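Gripper recall has home trainers checking their screws

If you've been doing pick-up work at home with one of the Cumard hand-held grippers, go and have a look at yours before you read any further. I'll wait.

Cumard has asked everyone on its home program to stop using the older batch of grippers after a run of them started jamming shut. I've been on the program since April (it's good pocket money and I can do it in my slippers), and the notice landed in my inbox at 7 in the morning, in capital letters, which got my attention faster than the coffee did.

The fault is in the linkage, the bit that makes the two fingers open and close together. On the bad units a screw works its way loose over a few weeks of use. You squeeze, the fingers close, and then one side doesn't come back. Mine never locked up completely, but the left finger had been getting lazy and I'd been blaming my own grip. I even bought one of those squishy balls to build up my hand!

So far Cumard knows of 11 grippers that have stuck, and in five of those somebody got a pinched finger trying to pull the pads apart. No broken bones, thank goodness, just bruises and one lost fingernail, but you can see why they don't want us carrying on with it.

I rang the support line and got through to Raghda Awad, who looks after the home program and was far more cheerful than I would have been after a morning like hers. She told me the trouble started with a change in the thread glue. Sostel, the workshop that puts the linkages together, switched to a different one over the summer, and it doesn't hold as well once the tool warms up in your hand.

"It passed on the bench because on the bench we run it for an hour and put it down," she said. "People at home don't put it down. They'll do a whole afternoon in front of the telly."

Guilty. I asked her whether the recordings we'd already sent in were any use, and that's the part that's going to sting for some people. Anything made with a finger that was lagging has to be looked at again, as the robots learning from it could pick up the same lopsided squeeze. Gistix, the company that sorts the recordings, is going back through 16 weeks of them. We still get paid for the lot, and I made her say that twice.

The worst jobs for the fault seem to be the soft, slippery ones. Tins and cups are easy on the linkage - you close on them and they stay put. Snack bags are a different story. They crumple and slide, so you end up squeezing harder than you need to, over and over, with most of the push going through one side. I'd had weeks of packets on my list and thought I'd got the easy end of the deal.

One of the two blue pads presses against the bag's lower left edge and the other has tucked itself part of the way behind the right corner, so you can see how uneven the hold gets with a packet like this.
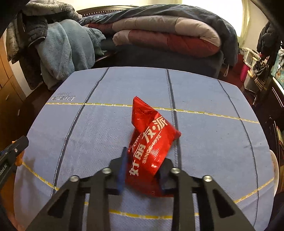
What to do if you've got one

Stop using it, first of all, even if it feels fine. Then check the label inside the lid of the case it came in. If the batch code starts with an 8, it's one of the affected ones and Cumard will send a prepaid box. Please don't tighten the screws yourself. I know, I had the little screwdriver out too, but Raghda says a half-tightened screw can let go all at once, and they want to see the parts as they are.

If yours is jammed shut on something right now, leave it on the table and ring them. Don't put your fingers between the pads. They'll talk you through freeing it from the outer arms.

Replacements are coming from Correia, which makes the newer linkage with a locking washer on each screw. The first boxes are meant to go out within a fortnight, with the people who've had a jam at the front of the queue. Recording is on hold for anyone with an affected gripper until theirs turns up, and there's a small standby payment in the meantime. You have to ask for it, so ask.

My old one went off in the post this afternoon.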